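The church at Calimlim had two doors, and only the north one opened. Eetu Ojala found this out at nine in the morning after walking the whole way around the south side through wet grass.

He had come up from Flirkico on the early bus. The driver let him off at the bridge and pointed at the hill, and Eetu climbed it with the guidebook in his coat pocket. The guidebook gave Calimlim half a page. It said the tower was older than the rest, that the nave had been widened twice, and that the bell had come by river from Murnolance in the year the valley flooded.

Inside it was colder than the hill. He put his bag on a pew and let his eyes adjust. The arches on the left were round and the arches on the right were pointed, and the roof had been laid across both as well as anyone could manage. It leaned a little. His grandmother had been married under it. She had told him about the lean, and about the step down into the chancel where her father tripped and said a word that was remembered for years.

He found the step. It had a strip of yellow tape on it now.

The ringing book was in a glass case by the tower stairs. It was open to a page from April, a full peal, with the ringers' names written in brown ink. He read them twice. The third name was Ojala — his grandmother's brother, who had left for Fluria the same summer and had not written home. The family said he never learned a trade or kept a promise. Yet he had stood in that tower and rung 1,689 changes without a mistake, and someone had thought it worth writing down in a good hand.

A woman came in with a bucket and began on the flowers. Eetu asked her if the tower was open.

"If you can manage stairs," she said. "There are 251 to the top. The ringing room is only partway. Mind the rope on your left, it's loose."

He went up slowly. The steps were worn in the middle, so he kept to the outside. The ringing room was small and square, with a window on each side and coats of whitewash flaking off the stone. Six ropes hung tied back to the wall. On the sill somebody had left a pencil and a dead wasp. From the window he could see the river and the bus shelter, and beyond them the low fields that had been under water.

He stayed until the clock struck above him. Then he went down, put some coins in the box, and bought a postcard of the north door.
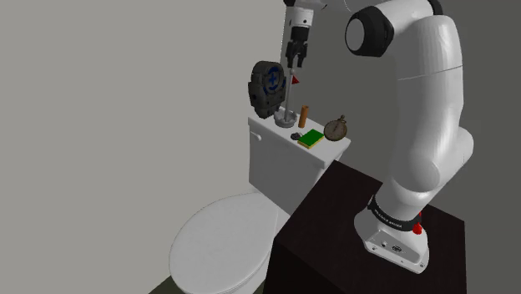
His sister called that evening, and he told her about the ringing book. She said the name might not be their uncle's at all, that there were Ojalas all over the valley in those days and half of them could ring, and had he looked at the first initial?

He had not. He had looked at the last name and the number.

"Then you'll have to go back," she said.

"The bus leaves at seven."

"So get up at six."

He set the alarm and put the guidebook back in his coat. The postcard he left on the table, with her address on it and nothing written yet on the other half.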